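Bar prep tips for a kitchen that shares its shift with a robot

I've been running the bar at Aralwood for long enough that my knees know every mat, and since June we've had an arm doing part of the prep and some of the pouring. People who work in other places keep writing to ask me how we set things up, so I'm putting my tips in one spot. Most of them are boring. A few would have helped us years ago, robot or no robot.

Start with your mise before you start with the machine. When the owners told us the arm was coming, I spent a whole Friday arguing about where it would stand, and I'd have done better to spend it labeling bottles. Everything the arm uses has to live in one place and go back to that same place, every single time. Humans are great at finding the simple syrup when somebody leaves it next to the ice well. The arm reaches for where the syrup is supposed to be and closes on air. We put down tape outlines for every bottle and tool on the prep shelf, and my coworkers made fun of me for about 3 weeks, and then they started doing it at home with their spice racks!

Buy the tape in two colors, by the way. We use blue for things the arm picks up and white for things only people touch. Wipe the shelf with a barely damp cloth around the tape, never a soaking one, or the corners curl up and you'll be redoing it before the weekend.

Next tip is syrups. Make them in smaller batches than you think you need. The arm pours the same amount each time, so our use got very even and very predictable, and I stopped making those giant tubs that went cloudy in the back of the fridge. I now make simple syrup twice a week, equal parts sugar and hot water by weight, stirred until clear and cooled with the lid off before it goes in the bottle. If you put the lid on while it's hot you get drips on the inside of the cap, and drips lead to sticky threads. Sticky bottles are trouble for everybody but they're a special kind of trouble for anything that has to let go of them cleanly.
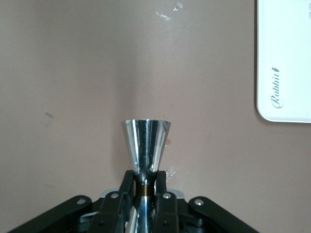
Measuring tools deserve more love than they get. I used to own a drawer full of mismatched jiggers, and every bartender had a favorite, and every favorite was slightly different (try getting the same daiquiri out of three people that way). We threw out the strays and bought one style for the whole bar, so the arm and the humans measure with the same thing. Pick one with a proper waist. The double-cone kind gives the gripper fingers a narrow place to close on, right at that brass-colored band, and the wide rim stays clear above them so there's room to pour. It's where I hold mine too, now that I think of it. Test yours with water and a kitchen scale before you trust it, because a milliliter of water weighs a gram and that makes the math easy. Two of the ones I retired were off by enough to change a drink.

Polish matters as well. Shiny metal shows every fingerprint and every dried drop of lime, and I like that, since it tells me who rinsed and who just waved the thing under the tap. Warm water, a drop of dish soap, a soft cloth, dry it right away. For water spots I use white vinegar cut half and half with water, then rinse again. Skip the scouring pad completely. Once you've scratched a mirror finish, gunk finds a home in it.

Now the part people really want to ask about, which is jobs. We were 14 on the bar and kitchen side before, and we're 14 now, but the work moved around and I won't pretend everybody liked it. Gert Chauke had been our fast pourer for years and he was proud of it. He could set up a round of 23 shots for a party without looking down. The first month he stood with his arms crossed and watched the thing measure, slow as a Sunday, and you could feel him suffering. What he does these days is most of the infusions and all of the training, and he's better paid for it, but he had to ask for that raise twice. If you're a manager reading this, offer it before they ask.

My own shift changed in smaller ways. My wrist doesn't ache by closing anymore. On the other hand I talk to customers a lot more, and some nights I'd happily trade that for a tray of limes and some quiet. There's also a new chore I never had before, walking the shelf at 4 o'clock and checking that every bottle is in its outline and facing front. I do it with a coffee in my hand. It takes as long as the coffee.

A few things I'd tell any crew going through this:

Let the people who do the job write the station list. Ours was first written in an office at Lekeo, the company that set up the arm, and it had the garnish tray on the wrong side of the sink. We fixed it with a pencil.

Agree on who can hit stop, and make the answer "everyone." Practice it on a slow afternoon so the new hires aren't shy about it.

Keep the old way alive. Once a week we run an hour with the arm switched off and pour everything by hand. My friend over at Wutlow thinks this is silly, but her place lost power to their station on a busy night and half the staff couldn't remember the house specs.

Put glassware away dry. I know, I know. But wet glasses slide, stacked glasses stick, and a chipped rim in the ice means you burn the whole well and start over.

Write your recipes in one unit only. We had ounces on some cards and milliliters on others — a mess waiting for a tired person. I redid the whole box one evening in milliliters and taped a conversion strip inside the cabinet door for the holdouts.

Last one is about citrus, which we still do by hand. Roll the limes on the counter first, cut them across the middle, and juice them as close to opening as you can manage. Strain out the pulp if the juice is going in a squeeze bottle, or the tip will clog in the middle of a rush. I write the time on the bottle in grease pencil and dump whatever's left at close. Navaratnam down the street keeps theirs overnight and swears it's fine in a sour. I've tried it in a sour. Next time I'll post our ginger syrup, the one Gert finally let me write down.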